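Household tips: which chores can a machine do yet?

Kitchen and Laundry | Tools and Workshop | Cleaning

Last updated April 30, 2026

Readers write in to ask whether it is worth waiting for a robot before buying a new dishwasher, or whether the one they saw folding shirts in a video can be had for the spare room. The short answer is to buy the dishwasher. The longer answer goes chore by chore, with tips for the jobs you will still be doing by hand, and for making the machines you do have work better.

Floors

Floors are the one chore where a machine earns its keep in most homes. A robot vacuum will keep on top of dust and crumbs on hard floors and short carpet. It will not do stairs, and it will not do corners properly.

Before you run it, pick up anything long and thin. Phone leads, shoelaces, dressing gown cords and the fringe on a rug are what stop these machines most often. If you have a lamp lead that must cross the floor, run it along the skirting board and hold it with clips.

Empty the bin after every run, even if it looks half full. Hair winds round the brush and works its way into the end bearings, so take the brush out once a week and cut the hair away with a seam ripper. Scissors tend to nick the bristles.

Mopping attachments are fine for a kitchen floor that is already fairly clean. Dried-on food needs a scrub first. Use plain water unless the handbook says otherwise, as soap leaves a film and the wheels slip on it.

Dishes

The dishwasher is a very good machine and has been for decades. The part that has not been solved is loading and unloading it. An arm can be taught to lift a mug out of a rack. A rack of mixed bowls, wet lids and a whisk is another matter, and no arm on sale for the home will deal with it at a sensible price.

If you want to save time here, load cutlery by type. All the forks in one section, all the spoons in the next. Unloading then takes a few handfuls. Unload the bottom rack first so that water lying in the cup bases does not drip on to dry plates.

Towels and flat laundry

Towels come up a lot, and they are the usual starting point for anyone trying to get a machine to handle laundry. A towel is a rectangle, it has no sleeves and it does not matter much if a crease is left in it. It is still hard going. Cloth has no fixed shape, so the machine has to find an edge before it can do anything else, and a thick looped fabric hides its own edges when it is bunched up.
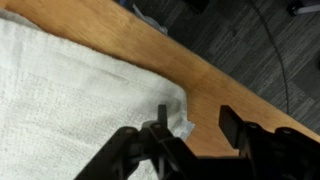
Picking up a single layer is the other difficulty. Our fingers feel when they have caught two thicknesses and let one go without our thinking about it. A gripper with two stiff fingers either closes on the cloth or misses it, and unless it has some sense of touch it cannot tell one layer from two. Start with the towel spread flat and the job gets a good deal easier, but by then a person has often done half the work.

For folding by hand, do it on a table instead of against your chest. Lay the towel flat, fold the long sides in by thirds, then fold the length in half and half again. The cut edges end up inside and the stack sits square on the shelf. Shake each towel hard twice as it comes out of the wash to lift the loops, and leave out fabric softener, which coats the cotton and makes it take up less water.

I timed myself on a mixed load of towels and flannels and it took 7 minutes. I do not expect to see that beaten at home for a while.

Shirts, socks and bedding

Leave these to people for now. A fitted sheet defeats most people, never mind a machine. Socks can be cut out as a chore altogether by buying six pairs of the same kind and giving up on pairing.

Windows and gutters

Window robots that hold on by suction do a fair job on large plain panes. They are poor on small ones with glazing bars. Always fix the safety line, and do not run one over cracked glass or failing putty.

Gutters are best done from a steady ladder with someone at the foot of it. January is a good month, once the last leaves are down.

In the workshop

Small workshops ask much the same question. Cutting, drilling and sanding flat panels can be handed over if you make the same part again and again. A joinery shop in Jerkwood that I visited has an arm sanding cabinet doors in batches of 92, all one size, all clamped in the same jig. When the size changes, somebody has to set it up again - and for a run of 6 doors they still pick up the sander themselves.

Sweeping up, sorting offcuts and putting tools back are still hand jobs. A few things help:

Hang tools on a board and draw round each one, so a gap shows at once.
Keep one bin for offcuts and burn or bin whatever is in it at the end of the month.
Sweep before you vacuum. Long curls of shaving block the hose.
Keep leads off the floor with a hook over the bench.

What to buy and what to leave

If the job is flat, repeated and always in the same place, a machine is worth a look. If things are soft, tangled, wet or different every time, save your money and look again in a year or two. Borrow or hire before you buy, and try the machine in your own rooms with the furniture where it normally stands.

Next page: getting limescale off taps and shower heads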